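Desk supply kitting

Length: 620 words - Reading time: 3 minutes
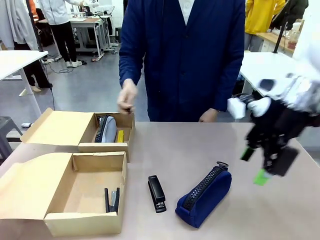
Desk supply kitting is the practice of gathering small office or school articles into a single container so that they can be stored, issued or carried as one unit. The finished container is called a kit, a desk set or, in older office manuals, an outfit. Kitting is carried out in stockrooms, school offices, mail rooms and private homes, and differs from general packing in that the contents of each container follow a fixed list.

Containers

The most common container is a small cardboard box with an attached lid. A lid joined along one side can be folded back while the box is being filled and cannot be separated from its base in storage. Plain tan board is widely used because it takes pencil, ink and adhesive labels equally well. Boxes may be set out open before any article is placed in them, with the lids turned away from the person packing. Two boxes may be worked on at once, one behind the other, or a longer row may be laid out and each article added in turn along the row.

Rigid plastic trays and cloth bags are also used. Trays stack well but leave their contents exposed to dust. Bags take up less room when empty, although heavy articles such as staplers tend to settle against lighter ones.

Usual contents

The pencil case is generally the largest article in a kit. Soft cases closed by a zipper are preferred for boxed kits, as they yield slightly when the lid is shut. Light gray and dark navy blue are common colors, often with a black zipper along the top edge. Some cases have a ring-shaped pull, which is easier to grip than a flat tab but can catch on neighboring articles. A case may be issued empty, or it may be filled beforehand and treated as a kit within a kit.

The stapler is the heaviest article in most desk sets. It may be packed closed or open. A closed stapler lies flat and occupies a narrow strip of the box floor. An open one shows at a glance whether it has been loaded, but it stands higher and must be closed before the lid is lowered. Many stockrooms issue staplers unloaded, with a strip of staples wrapped separately.

Pens, markers and pencils fill the remaining space. They are commonly laid beside the pencil case, along the wall of the box. Erasers, paper clips and sticky notes are added in some sets.

Order of packing

Most written procedures place the bulkiest article first. The soft case is laid against one wall, the stapler is placed near a corner, and writing instruments are added last. Anjani Yusof, in the handbook Stockroom Methods, recommends instead that the stapler go in before anything else, on the ground that a hard object is more easily positioned in an empty box. Alun Prydderch describes a third method in which every article is first laid out on the tabletop beside the box and moved across only when the set is complete. This layout method is slower, but a missing article is noticed before the lid is closed.

Smooth tabletops in a light, even color are favored, as dark articles stand out against them. Work coats with long sleeves are customary in some stockrooms and are not used in others.

History

Boxed desk outfits were offered by the stationery supplier Abella from 1945. The standard Abella outfit held 6 articles and was listed under catalog number 2177, a number that some buyers went on using as a general name for the set. The rival firm Pramex sold its outfits in cloth rolls until zippered cases became cheaper. Both firms later gave up fixed sets and supplied boxes and articles separately, to be kitted by the purchaser.

See also: Stationery; Pencil case; Stapler; Inventory control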